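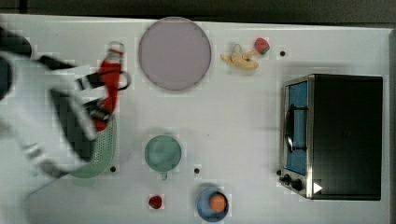 I went to the Stallard open day in July mostly to see the Cuvix, a tabletop kit that pairs a small arm with a white work surface and a stack of software for teaching it household tasks. I teach an evening robotics class for adults, our two old arms are on their last legs, and I had a list of nagging questions with me. The people at the door sent me straight to the kitchen table, and I got there as the gripper had its black fingers closed on a red bottle with a white cap, the kind of shape you'd expect ketchup to come in. I have spent whole evenings trying to get a class arm to hold something like that, so I was pretty much sold on staying right where I was!

The demo was run by Parveen Magsi, who looks after the training side at Stallard and was very patient with me. She explained that the Cuvix learns from recordings. You guide the arm through a job, it stores the run, and after enough runs you train on them and let it try. The kitchen set on the stand had been built up from 3,528 recorded runs, done over the spring by 5 people taking turns. You don't need anything like that many to begin with. For a single simple job (pick up the mug, put it in the bowl) she suggests starting with 102 and seeing how far it gets you. My class could do that in two evenings with cookies in between.

What I liked best was how ordinary the task list was. Move this over there, put that on the plate, take it off again. Visitors could ask for the layout to be changed between runs, and plenty of us did. I asked for the bottle to be laid down at an angle, a bit mean of me, and the arm missed it on the first try, backed off and got it on the second. A man next to me wanted the banana turned around and that went fine the first time. The misses were good to see, too. I would much sooner watch a machine fumble a few times in front of me than look at a polished video.
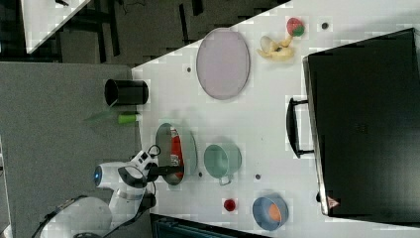
Setup is the other thing I wanted to know about, as our classroom gets packed away after every session. Parveen said the arm takes two people to lift comfortably and that recalibrating after a move runs to a few minutes if you put the base back on its marks. She let me do it. I got it wrong once (I'd skipped a step on the screen) and the software told me so in plain words, with a button to go back. Our current controller just beeps.

The guiding itself feels lovely. There's hardly any drag, and the arm stays where you leave it. I did a short run moving the mug across the table and watched it played back, wobble and all, my own shaky hand copied perfectly. A girl of maybe ten went after me and was a lot smoother.

A few gripes, so this doesn't read like a brochure. The manual is thin, and the section on training assumes you already know what half the settings mean. Spare fingers for the gripper only come as a full set. And the Mengal software, the part that handles the recordings, wants a faster laptop than the ones we have, so that would have to go in the budget as well.

I also had a quick look at the Roltex stand next door, where they were showing a conveyor sorter. Very fast, very loud, and way too big for us, but fun to watch for ten minutes with a coffee.

Stallard lends the Cuvix to schools and evening programs for a trial month, and I've put our name down for the fall. Parveen says the loan kit comes with the kitchen objects or a set of workshop parts, and I need to pick one before the end of the month. I'm leaning toward the kitchen.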